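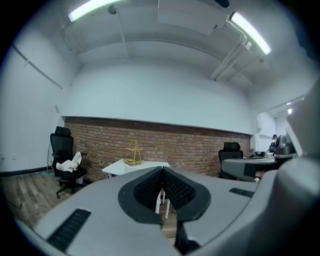 Ticket 346, Broltmont office. Reported by Nhyira Arthur: one of the fluorescent lights goes off for a second or two, then comes back. It mostly happens in the afternoon. The ceiling has beams and a bundle of white pipes running down toward the back wall on the right, and the light in question is the one on that side. The other light, at upper left, has not been reported. Both were on for the photo.

Search tickets Enter keyword or number Go

22 June 2023, Ashwin Thomas
Switched the lights off and on several times at the wall. Could not get the fault to show. Reseated the tube on the reported fixture and left it on.

Update, Nhyira Arthur
Went off again after lunch, twice. Came back without anyone touching the switch.

Update, Ashwin Thomas
Fitted a new tube from the Shenoy box in the storeroom. Same fault later that day, so the old tube goes back on the shelf. One end holder feels loose. Ordered a pair of holders from Ririnano, order 565. Please keep desks out from under that fixture until they are in, I need room for the ladder.

Status: waiting on parts
Linked: ticket 174 (hallway light, closed)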